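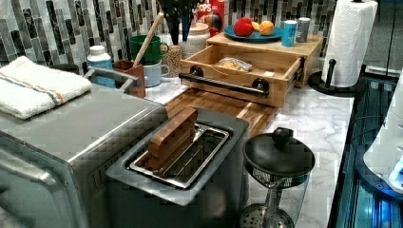
Wohin mit dem Brot, wenn auf der Arbeitsplatte kaum noch Platz ist?

In eine Schublade, die auf der Arbeitsplatte steht und deren Oberseite als Ablage dient. Nach diesem Prinzip ist der Brotkasten Kestus gebaut, den der Küchenausstatter Kaltberg ab Februar in den Handel bringt.

Kestus ist ein Kasten aus hellem Holz mit einer einzelnen Schublade, die sich an einer dunklen Griffstange aus Metall nach vorn herausziehen lässt. Brot, Brötchen und angebrochene Tüten liegen in der Lade, oben bleibt eine ebene Fläche frei. Dort haben ein Teller mit Obst, ein paar Dosen und die Packung Frühstücksflocken Platz, also Dinge, die in vielen Küchen ohnehin den ganzen Tag draußen stehen.

"Ein Rolldeckel kostet die ganze Stellfläche obendrauf", sagt Pieter Zwane, Produktleiter bei Kaltberg. "Wir wollten einen Kasten, auf den man etwas stellen kann und der trotzdem aufgeht, ohne dass man vorher alles abräumt."

Vor der Markteinführung stand Kestus in 60 Haushalten im Alltagstest. Die Teilnehmer nutzten den Kasten 13 Wochen lang und hielten fest, was sie darin und darauf aufbewahrten. Viele stellten ihn hinter das Schneidebrett und neben den Toaster, wo er beim Frühstück gebraucht wird. Kaltberg hat daraufhin die Schublade überarbeitet: Sie läuft jetzt leichter an und lässt sich auch mit einer Hand ziehen. Ein Anschlag verhindert, dass sie beim Herausziehen aus dem Kasten rutscht.

Die meisten Rückmeldungen betrafen den Griff. In der ersten Ausführung war er schmaler und saß so dicht an der Front, dass man mit bemehlten oder nassen Fingern schlecht dahinterkam. Die Griffstange steht nun auf kurzen Stegen vor dem Holz und hat runde Abschlüsse an beiden Enden. 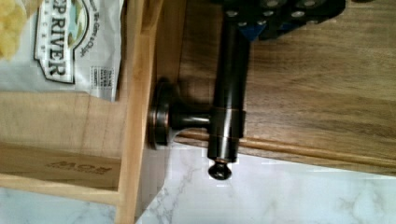
Befestigt wird sie von innen mit zwei Schrauben. Wer den Griff wechseln möchte, etwa passend zu vorhandenen Küchengriffen, braucht dafür einen gewöhnlichen Schraubendreher. Gestaltet hat die Beschläge Cheng-en Yu vom Büro Yau, das mit Kaltberg bereits bei der Regalserie Jullon zusammengearbeitet hat.

"Ein Griff wird jeden Morgen angefasst, und das sieht man ihm irgendwann an", sagt Yu. "Bei dunklem Metall werden die Kanten mit der Zeit heller. Ich finde das in Ordnung, es ist ein Gebrauchsgegenstand."

Kestus wird fertig montiert geliefert. Das Holz ist geölt und sollte nur mit einem feuchten Tuch abgewischt werden; für die Spülmaschine ist auch die Schublade nicht geeignet. Krümel lassen sich am einfachsten ausschütten, wenn die Lade ganz entnommen wird - dazu vorn leicht anheben und über den Anschlag ziehen. Auf den Kasten gibt Kaltberg drei Jahre Garantie, Griff und Schrauben sind einzeln nachbestellbar.

Erhältlich ist Kestus im Fachhandel und über den Kundenservice von Kaltberg. Ein breiteres Modell mit zwei Schubladen ist in Vorbereitung.

Über Kaltberg
Kaltberg entwickelt Aufbewahrung und Kleinmöbel für die Küche. Zum Sortiment gehören Brotkästen, Schneidebretter und die Regalserie Jullon.

Pressekontakt
Kaltberg, Presse und Kommunikation. Muster für Produkttests können dort angefragt werden.

Kommentare (3)

brotzeit_anne
Passt da ein ganzer Zweipfünder rein oder nur Toastbrot? Maße wären schön gewesen.

M. Kehl
Hatten den Kasten im Test. Bei uns stand immer die Obstschale drauf, das Aufziehen ging gut. Der alte Griff war wirklich zu eng.

holzwurm77
Geöltes Holz neben der Spüle würde ich mir überlegen. Sonst ordentlich gemacht. Gibt es den Griff auch in Edelstahl?

Diese Website verwendet Cookies, um Inhalte bereitzustellen und Zugriffe auszuwerten. Auswahl speichern | Alle akzeptieren | Nur notwendige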